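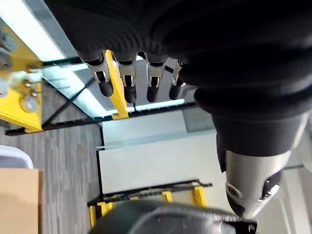 Minutes — gripper comparison meeting, June

Meeting opened at 2.15 pm in the Shehu workshop. Minutes of the last meeting accepted with one fix: the Plidus arm was on the old controller for the May runs.

1. Four-finger hand
The hand has done 2000 cycles on the grasp test with the current fingertips. Grip on small parts is good. Large flat parts still slip when picked up from the side. It was agreed to run it to 4000 cycles before any new tips are ordered. Joint play to be measured at the halfway check and again at the end.

2. Two-jaw gripper (Joveck)
Faster to set up and easier to program. It dropped 4 parts out of 50 in the mixed bin trial, all of them soft packs. The meeting did not agree on whether soft packs should count in the final score — held over.

3. Wrist camera
The view is usable but bright lights behind the work are washing out part of the picture. Exposure to be fixed by hand for all further runs so both grippers are judged on the same footing. A second camera on a stand was discussed. No decision.

4. Controller
The Tamitz unit lost its link twice during long runs. Logs have gone to the supplier. Until there is an answer, long runs are to be done during working hours only.

5. Other business
Spare sleeves for the arm are on back order. Test sheets should be filled in at the bench, with the colour code for each part written in full.

Actions: cycle run, exposure settings, quote for camera stand.

Meeting closed at 3.05 pm.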